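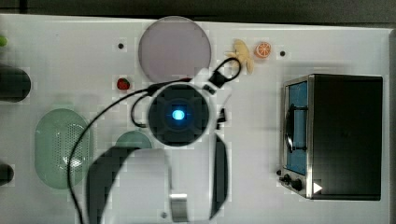
What does a robot arm need to practice before it can help in a kitchen? Mostly small, dull jobs with small, light things, done over and over until they stop going wrong.

Search this site Go

That was the first thing we learned on our visit to the Retham open day in May, and I think it surprised everyone in our group, me included. We had come expecting something big and noisy (I had even brought earplugs!) and found ourselves standing by a plain white table set with toy food, a plate, a colander and a little toaster oven, the kind of things you would find in a kindergarten play corner.

The arm is called Evis, and we were given 40 minutes with it, which went by far too fast. Our guide explained that the team wants 1000 practice runs of each task before they trust the results - a number that made us all groan a little, as we had trouble finishing two lab sessions this term.

For our own part of the report we chose two tasks to write up: putting the strawberry on the plate, and moving the banana to the colander. We liked the strawberry best, as it is so small that the fingers have to come down in just the right spot. I also asked about the cable, which loops around the gripper, and got a long and very kind answer about keeping slack in it so the wrist can turn freely.

Next term we hope to try the same tasks on the Khondokar arm at school, which is older and slower - but it is ours, and we are fond of it.

Filed under: Student Reports, Robotics, Field Visits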